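Section 4: Setting up the fruit basket and the table around it

Now the fun part! With the Gonent table care kit unpacked and the surface wiped down, you're ready to lay out the things you'll reach for every day. The steps below take you from an empty tabletop to a fruit basket that keeps its contents in good shape and looks lovely while doing it.

Before you start

You will need a low basket (woven ones are our favorite, they let air in from every side), your fruit, one small plate and a soft dry cloth. Basket liners are sold separately and are optional.

4.1 Placing the basket

1. Shake the basket out over the sink and run your fingers along the inside. Trim any loose ends of weave with nail scissors.

2. Set the basket on one side of the table, clear of the spot where people eat. An oval basket can sit at a slight angle – it looks relaxed, and the long side is easier to reach into.

3. Press gently on the rim at both ends. If the basket rocks, turn it and try again.

Note: Keep the basket out of direct sun and at least 10 inches from a stove, toaster or radiator.

4.2 Adding bananas

4. Leave the bunch joined. Bananas come away one at a time whenever you want them, and a whole bunch rests so nicely in a basket!

5. Lay the bunch on its side with the stems toward one edge. Let the fruit spread across the weave, with nothing heavy on top.

6. Leave a little of the basket bare. You'll want that space when the pears come in. 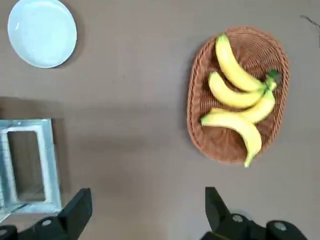 Bananas with a tinge of green at the stems are a great buy, as they still have some ripening to do and you get to catch them at just the stage you like. Rianne Verstraete, who wrote the first edition of this guide, liked hers barely yellow. I'm firmly in the freckled camp (banana bread!).

Caution: Do not put washed fruit into the basket until it is completely dry. Moisture trapped against the weave can leave marks and will encourage mold.

4.3 The side plate

7. Put the plate well away from the basket, toward the opposite corner. It's there for peels and cores, so they never end up back in with the good fruit.

8. Leave open table between the two. You need room to peel, and it makes wiping up a breeze.

9. Empty the plate at the end of the day and wash it by hand or in the dishwasher.

Note: A ceramic plate can scratch a matte finish if it is dragged. Lift it every time, or stick felt dots underneath.

4.4 Looking after the tabletop

10. Buff out smudges with the dry cloth, using small circles. Matte surfaces show fingerprints more than glossy ones do, so a quick daily pass is well worth it.

11. For lighter patches that stay put after buffing, go over the area with a damp cloth and then dry it right away. If they are still there the next morning, turn to Section 7.

Caution: Never use scouring powder or the rough side of a sponge on a matte finish.

Section revised 16/11/2021. Thank you to Amirul Kusuma for the tip about felt dots.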